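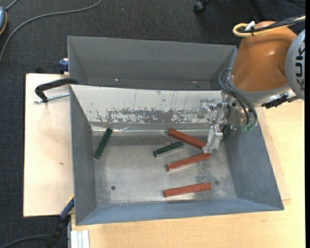
Grey metal bins on a timber tabletop.

June 22, 2026
Posted by Mansa Agbeko to the Salusside Residents' List
3 min read

Subject: Re: Kerbside changes and the shared compost bays

Dear members,

I write on behalf of the Salusside Residents' Association in response to the message from Ward Jansen, which is reproduced in part at the foot of this email. The association met with the council's waste services officers earlier in June and is now able to answer most of the points he raised.

The fortnightly collection of general rubbish will proceed as advertised. Households in Padholm Street and the adjoining laneways will keep their present collection day, and the green-lid service for garden organics will move to the alternate week. Residents who are uncertain which week applies to them should consult the calendar delivered with the last rates notice. Replacement copies are held at the library desk.

On the matter of the shared compost bays behind the community hall, the association has agreed to the following arrangements. Access will be limited to registered households, of which there are at present 72. Registration is free and need only be completed once. Each household may deposit kitchen scraps at any time during daylight hours, but prunings thicker than a finger, treated timber and anything described by its manufacturer as "compostable plastic" are not to be placed in the bays. The last of these has been the principal source of contamination this year, and the officers were quite firm on the point – the hall's bays do not reach the temperatures at which such material breaks down.

Finished compost will be released twice a year. The autumn release was oversubscribed, and several members have asked whether an allocation might be introduced. From spring, each registered household will be entitled to 50 litres, to be collected in the household's own containers. Any surplus will be offered to the primary school garden before it is offered to the wider list.

Mr Jansen also asked about the fee for a larger recycling bin. The council has confirmed that households of six or more people may apply for the larger size without charge. The form requires a declaration of household size and should be lodged in person or by post. Applications sent through the general enquiries address have gone astray on more than one occasion, and we would discourage that method.

The proposal to relocate the glass collection point from the Van Loon Reserve car park has been deferred. Submissions from the reserve's neighbours drew attention to the noise of early morning emptying, while other members noted that the alternative site has no footpath on its eastern side. The association has not adopted a position and will circulate both sets of submissions once the authors have consented.

Members who wish to register for the bays, or to correct the details held for their household, are asked to reply to me directly and not to the whole list.

Yours faithfully,

Mansa Agbeko
Secretary
Salusside Residents' Association

On an earlier date, Ward Jansen wrote:

> Dear Secretary,
>
> I should be grateful for some clarification before the new
> timetable takes effect. The council's leaflet states that general
> rubbish will be collected fortnightly but is silent as to whether
> the collection day itself will change for Padholm Street.
>
> I would also ask the association to state plainly what may be put
> in the compost bays. On my last visit I removed 5 so-called
> compostable coffee cups from the left-hand bay, all of them intact.
>
> Lastly, is there a charge for the larger recycling bin? My
> neighbours have been given two different answers by telephone.
>
> Yours sincerely,
> Ward Jansen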